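Tue 6 May
By our workshop correspondent

The Robot Can Open the Computer. Now It Must Take It Apart

The screw was already free, but the robot did not know it. It turned its tool two more times, stopped, and went back to its waiting position above the table. A technician leaned in with a magnet on a stick, picked up the screw, and dropped it in a yogurt cup. Then the robot began with the next one.

I had come to Vavuswood for one morning and I stayed for three days. The question I brought was simple, and I have carried it for several years, since the first time a salesman told me that soon I would not need to fold my own towels. Can these machines do the ordinary work yet? I do not mean welding a car door, which they have done since I was a child. I mean the small jobs of the home and of the small shop, where every object is a little different from the last one.

Turau is a small shop in this sense. It occupies one floor of a former print works and it takes in used office computers, by the pallet, from schools and insurance offices and a hospital that is changing its system. The machines are opened, cleaned and tested. The good ones are sold again. The others are taken apart, and the parts go into gray boxes by type. The people who do this work are fast. I was allowed to try it, and in the time I needed to find the latch of one case, the woman at the next bench finished a whole computer and ate half a pear.

Since December, there is a robot arm at the last bench, near the window. It comes from Clundell, a company that makes software for robot arms and buys the arms themselves from others. Clundell does not charge Turau for it. In return it may keep everything that the robot learns there, and also everything that it fails at, which at the moment is the larger part.

What the morning looks like

The work starts at seven with the kettle. After this, somebody chooses the computers for the robot. This step surprised me. The pallets contain many kinds of machines, and the robot does not receive them in the order they come. It receives tower models with a side panel that slides off, and they must not be too dusty. The technician who makes the selection told me that she does it without thinking, in the way one gives the easy potatoes to the child who is helping to peel.

In the spring trial, 106 computers were put in front of the robot. The task was to remove the side panel, then the drives, then the memory modules, and to place each thing in its box. In 62 cases the panel came off without help. In 40 cases at least one drive also arrived in the right box. The complete task, from closed case to empty memory slots, without any human hand, was done so few times that Clundell asked me to wait for the next trial before I print the number. I agreed to this, and I think the reader can imagine it.

The best complete run took 119 minutes. I asked the technician how long she needs for the same computer. She did not answer, but she took one from the pallet and did it while I held my coffee, and the coffee was still too hot to drink when she was finished.

It would be easy to laugh at this, and on the first day I did laugh a little. On the second day I watched longer. I noticed that the panel, which had looked to me like the boring part, is a real success. A year ago the same arm bent the metal edges, I was told, and once it lifted the whole computer by its panel and carried it gently to the wrong table. Now it presses, feels that nothing moves, changes its angle by a small amount and presses again. I have an uncle who never learned to do this with a jar.

The trouble with soft things

If you ask engineers what is difficult, they rarely say weight or speed. They say cables. A screw is always in the same shape. A metal bracket is also a good citizen. But a cable has no shape of its own. It was pushed into its place by a person in a factory, and pushed again by a person who repaired the computer later, and each of them had their own habit. You pull on one and another one moves.

The same complaint I heard some weeks before from people who work on the kitchen and the laundry. At Kruger, a research kitchen an hour to the north, a robot on wheels can load plates in a dishwasher quite well if the plates were rinsed and stand in a pile. It is much less good with a wet dishcloth. It held the cloth by one corner for a long time, and I had the feeling that it was waiting for the cloth to make a decision. Towels are easier than shirts, shirts are easier than a fitted sheet. A fitted sheet, of course, is also too difficult for me.

So the office computer and the laundry have something in common. Both look like a box with things in it, and both are in truth full of soft, tangled material that hides the thing you want. The drive is behind the cable. The sock is inside the other sock.

There is a second trouble, which is force. Some connectors must be pulled hard, and some have a small tab that must be pressed first, and if you confuse the two you break the plastic. A person feels the difference in the first moment. The gripper at Turau can measure how hard it closes, but it cannot feel the little click that tells a technician that the tab has given way. Clundell tried a microphone to hear the click. The shop has a radio, and the radio won.

I spent most of my third day on a stool beside the last bench. The gripper is smaller than I expected, with two narrow black fingers, and the joints behind them are thicker than the fingers themselves. When it goes down over a computer, one sees how little room there is. A desktop case looks half empty when a person opens it at home to blow out the dust. For a hand made of black links it is a crowded kitchen drawer.

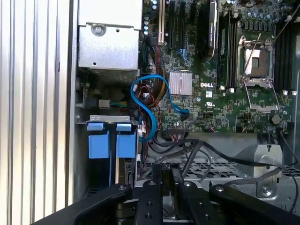
The gripper at the edge of an open desktop computer, with the cables in place and the blue drive carriers at left.

Look for a moment at the flat blue cable. It arches in front of a thick bundle of colored wires, makes a loop, and goes on to its connector under the heatsink. A technician would move it aside with the back of one finger, while the other fingers do something else. The robot has no back of a finger. For it, moving a cable aside is a separate job, with a beginning and an end, and after the job is done the cable may come back.

The people at Clundell have two ideas about this. One is to give the robot a second arm, so that one holds and the other works. It is the more natural idea, and also the one that costs more and needs twice the space. The other is to let the robot cut the cables on those computers that will be recycled anyway. Turau does not like the second idea. Old cables are sold too, and a shop of this kind lives from small amounts.

Memory modules are a different case. They stand upright, they have a latch at the end, and they come out straight. When the module is not hidden under anything, the robot is close to reliable with it. I saw it press a latch and lift a module, and then wait above the gray box as if to check the address. At the next bench they did not look up. I took this as a sign of progress.

What the people think

I expected that the workers would be worried, and I asked each of them in private. Some are, in a general way, about the future and about rent. About this robot they are not. They speak of it like of a new colleague from a temporary agency who is polite and slow. One of them said that he would gladly give it the job of removing stickers, because he hates the glue, and was disappointed to learn that stickers are even harder than cables.

What they want from it is modest. They want it to open the cases, all of them, during the night. Opening is the part that hurts the wrists. If they came in at seven and found a row of open computers with the panels in a stack, they could begin at once with the part that needs eyes and experience. Clundell would prefer to show the complete task, from the closed case to the last box, as this is what makes a good film for investors. The two wishes are not the same, and for now the bench near the window serves both of them and satisfies neither.

I believe the household will go the same way. There will be no day when a machine arrives and does the chores. There may be a machine that carries the basket to the washer and leaves the folding to you, or one that stacks the plates and does not touch the good glasses. Some families will find this worth the money and the corner of the room it takes. I would pay for one that only empties the dishwasher, on the condition that it does it when I am out.

Before I left, I asked if I could try the controls. There is a handle for this, with a trigger that closes the fingers, and it is used to show the robot how a thing is done. My task was to lift one drive out of its bay. I got hold of the carrier at the third attempt, lost it, got it again, and pulled in the wrong direction. The technician watched with great patience and then asked if I wanted to stop for lunch, and we stopped.

The next trial begins when the hospital computers arrive. They are of a newer model, with a different latch, and the robot has never seen one.

Last updated: 3:15 p.m.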